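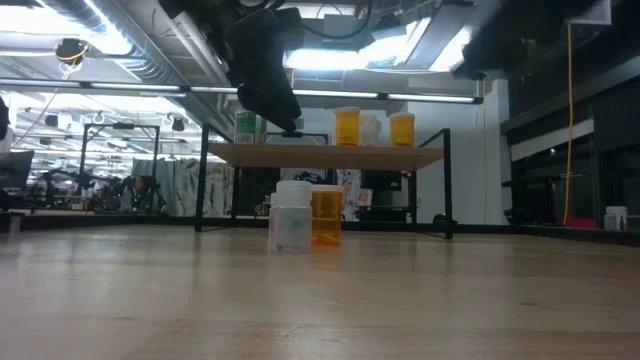
Pharmacy task, two bottles down on the table, gripper over the middle of the shelf.

December 21, 2024 – shelf bench, Flusum team

Alistair has named the task "pharmacy" and made a cover sheet for it, so I suppose we have to finish it now. Goal for the spring demo in May is still the same: arm takes the bottle it is asked for off the shelf, puts it on the table, leaves the others standing. The last part is the part we are bad at.

Notes from today:

Amber bottles are fine by themselves. Put one next to the white bottle and the detector draws one fat box around both, then aims for the gap between them with great confidence. Same trouble on the table with the frosted one and the amber one when they overlap. Frosted bottle also scores low in general. I would too if people could see through me.

Retrained on 3,095 labeled stills, up from 2,000. Alistair wants 3,000 more before he believes anything. He has not offered to label them.

Approach height over the shelf board is now 22 mm higher in the Hallix config. Old value is commented out, please do not "clean it up" again. The side rails are still missing from the collision model – I measured the posts, numbers are on the whiteboard under Catterall's shopping list.

Second arm stays parked until the handoff code compiles. It compiled once in the Clirnden branch but that branch has no gripper in it, which helps.

To do: rails into the model, stills of touching pairs only, ask about the lights (glare on the tabletop moves the box edge). Log files are in the usual folder, misspelled as usual.

– Ketill Bundgaard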